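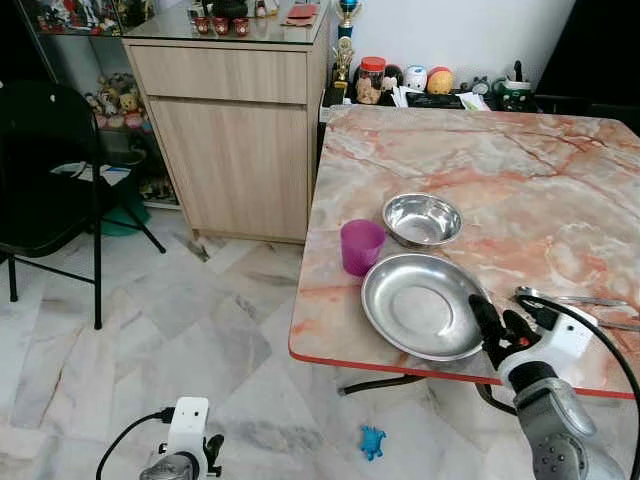

Any machine that works in a household should be held to written rules before it is praised for skill. The draft code circulated by the Pastia Institute in May runs to 48 clauses, and only one concerns the floor. That is too few. With metal dishes set out near a table's edge and a small blue toy lying on the tiles between two arms, a sound rule would stop the work until the toy had been picked up.

The same applies to the gripper when it is lowered. Our Zisstead office has asked that open fingers be kept clear of equipment feet, brackets and fittings.

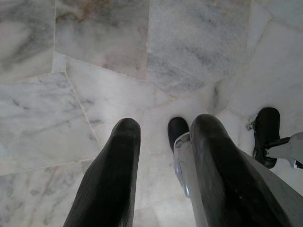
Open gripper above a marble floor, with two black feet close by.

Irén Juhász, writing for the Prirthorpe working group, holds that such limits would slow useful trials. We respect her view but do not share it. A pause costs little, and an operator who has been taught to pause will do so without being told.

Dishes deserve a clause of their own. A bowl should be held by the rim, kept over the table, and moved no faster than a person would move it.
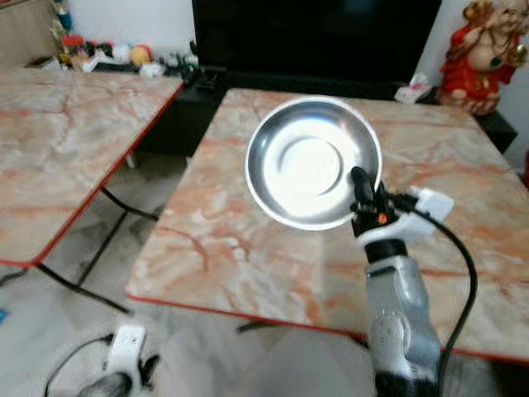
Cables are a further matter. The code should state how much slack is allowed and who checks it before each session. We urge members to send comments in writing to Defne Dursun by June 28, 2019.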